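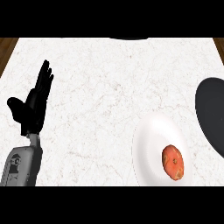
Section 4. Setting up a plate-clearing task

This section covers the Pedard kitchen workspace with one arm and the multi-fingered hand. Read it before you let the arm touch a plate, even in simulation. If you have not installed the hand driver, go back to Section 3.

What to expect

Clearing a counter is a chore the arm can do part of the time. Moving one piece of food off a plate is the easiest part. Picking up the plate itself is harder, as the rim is broad and sits close to the counter. Scraping, rinsing and loading a dishwasher are not supported in this release.

In our own trials Mitali Roy ran the food transfer 153 times in simulation with the default settings. It finished 96 of those runs without help. Plate lifting did worse, and we do not publish a figure for it yet.

Before you start

1. Open the workspace file and choose the marble counter.
2. Set the arm to Left. The right arm stays off for this task.
3. Check that the hand is open and clear of the counter. If any finger is bent, run Hand Reset.
4. Place one white plate on the right half of the counter, on the near side.
5. Put one food item in the well of the plate. Do not set it on the rim.
6. Add a dark dish if you want a place to move the food to. Leave a gap between it and the plate.

Note: White plates on pale marble are hard for the vision module to outline. If the plate is not found, raise Edge Contrast one step at a time. Do not change the counter color to get around this – you will have the same trouble later in a real kitchen.

Running the task

7. Set Hand Speed to 50. Higher values are allowed, but the fingers tend to push soft food over the rim.
8. Set the step limit to 2000.
9. Press Start. The arm should cross the counter above the plate height and then come down.
10. Watch the thumb. If it meets the plate before the fingers close, press Stop and lower the Approach Angle.
11. When the run ends, save the log before you press Reset. Reset clears it.

Caution: Do not move to a real arm until the same settings have passed in simulation. A closed hand can crack a plate against stone. Keep people out of reach of the arm while it has power.

Caution: Never use the Stop button on the screen as your only stop on a real arm. Wire the hand switch first (Section 2).

If a run fails

Food slips out: lower Grip Width, then try again.
Hand stops above the plate: the depth reading is off. Repeat the camera check in Section 3.
Arm will not cross the counter: the path is blocked or the dish is out of reach. Bring the dish closer.

Send logs from failed runs to Nilton Cusi at the Pedard support desk, with the workspace file attached.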